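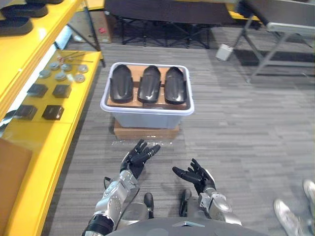
No. 5

Notes on bin packing for black molded parts, Bovbridge stockroom.

1/ Parts lie side by side, narrow ends all the same way. Three across in the gray-blue bin with the white rim.

2/ Flat cardboard on the bottom. We cut ours from Pladon cartons. Glossy faces mark easily on bare plastic.

3/ Bin goes on a cardboard box to bring it up off the carpet. Ours is 315 mm high. Kofler sells a proper stand. The box is free.

4/ Outer parts can touch the side walls. Leave cardboard showing between parts so fingers can get in.

5/ Stock on the yellow shelving stays in a row until a bin is ready for it. Do not stack bins more than 4 high. Perkent labels go on the short end, text up.

Next: lids.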